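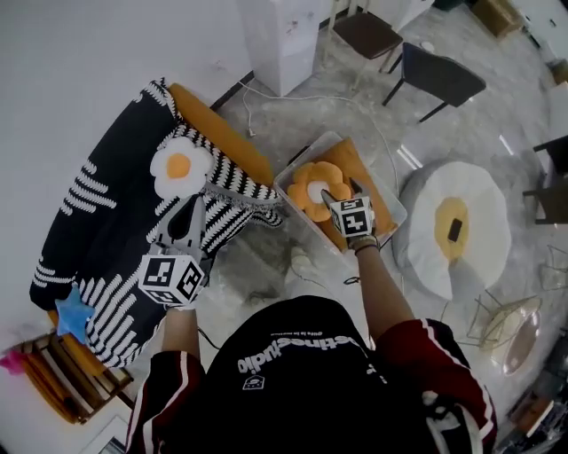

According to Manee Inthanon, the cushions should leave the sofa before the throw is touched, as a fringe pulled from under a pillow will catch and fray. The procedure in this section follows that order.

Section 11. Clearing and Resetting the Lounge Seating

11.1 Scope

This section applies to the sofa, the throw, the decorative cushions and the lidded storage box in the Cantero lounge. It does not apply to the chairs, which are covered in Section 14. Staff who have not completed the Trarnley orientation should work with a colleague the first time.

11.2 Before starting

1. Obtain one clear storage box with a matching lid from the Vavard shelving.
2. Inspect the inside of the box. Wipe it with a dry cloth if dust is present.
3. Place the box on the floor in front of the sofa, with the lid within reach.

CAUTION: Do not place the box on the seat of the sofa. The base may mark the upholstery.

11.3 Packing the box

1. Fold any loose fabric items flat and lay them in the bottom of the box.
2. Place one plush cushion on top of the folded fabric, face up.
3. Check that no petal, point or seam is trapped between the box and the lid.
4. Close the lid using light pressure on both ends.

NOTE: Cushions must not be compressed to make room for more. Use a second box.
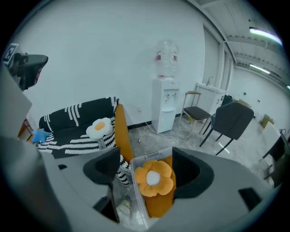
May a damp cushion be packed if the lid is left open?
Damp cushions are to be dried fully on the rack before packing, whatever the position of the lid.

11.4 Resetting the throw

1. Take hold of the throw at its two upper corners.
2. Draw it over the backrest until it lies smooth, then tuck it where the backrest meets the seat.
3. Allow the remaining length to hang evenly over the front of the sofa.
4. Straighten the fringe by hand. Do not use a comb or brush.

If the throw is to be washed, record the date on the Flarnlow care card and request the spare under item number 3715. Wash on the gentle cycle and dry flat.
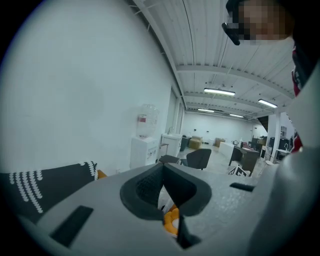 Liquids are the main cause of damage to the throw and the cushions. Drinks are to be finished before handling begins, and hands are to be dried. The water cooler stands against the white wall with the sink cabinet just to its right, and cups should be filled and emptied there and not carried to the sofa. Spills are to be blotted at once with a white cloth and reported to Lamai Duangkaew.

11.5 Returning the cushions

1. Place the bolster along the top edge of the sofa.
2. Place the flower or egg cushion on the seat.
3. Place the star cushion at the far left end.
4. Leave the large round cushion on the floor, clear of the walkway.

CAUTION: Keep all cushions and fabric away from cables on the floor.

11.6 Closing the room

When the seating has been reset, the storage box is to be returned to the shelving with its lid closed. Lower the blinds on all windows,

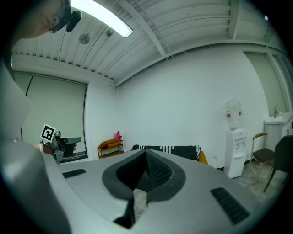
switch off the ceiling lights, and sign the sheet at the door. Direct sun will fade the throw within a season, and blinds are therefore kept down overnight and on weekends. From March onward they are also kept down in the afternoon.

Revised December 26, 2022. Replaces all earlier versions of Section 11.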